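Keep the Small Post Office Open

Opinion, 21/05/2025

Plarkeden has 2,000 residents and one post office counter, and the town council would like to close it. Mail would go to the Jiton depot, 2 hours there and back by bus. I think this is a mistake, and the savings named in the plan are too small to justify it.

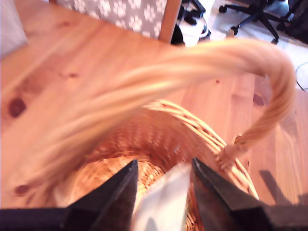

The Plarkeden Review, p. 2

The council says most people now pay bills online. Many do. But a counter is also where you send a birthday parcel, return a pair of shoes, or ask why a pension letter has not come. In November, 400 people signed a petition asking for the counter to stay. The council thanked them and moved the item to a later meeting.
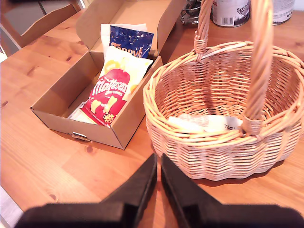 Small sellers would be hit first. A person who mails jam or knitted hats to customers in Zarnska cannot give up half a working day for each trip. Some will raise their prices and some will quit. The plan has no figure for that loss, though it does have one for the cost of repainting the depot.

A locker outside the grocery store has been offered as a replacement. It would help with ordinary parcels. It would not weigh anything, sell a stamp, or explain a customs form.
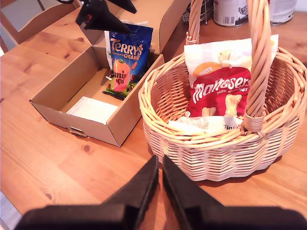
Shorter hours would be a fair compromise. Open the counter in the mornings, share the building with the library, and look at the numbers again after a full year. I would accept that, and I expect most of my neighbors would too.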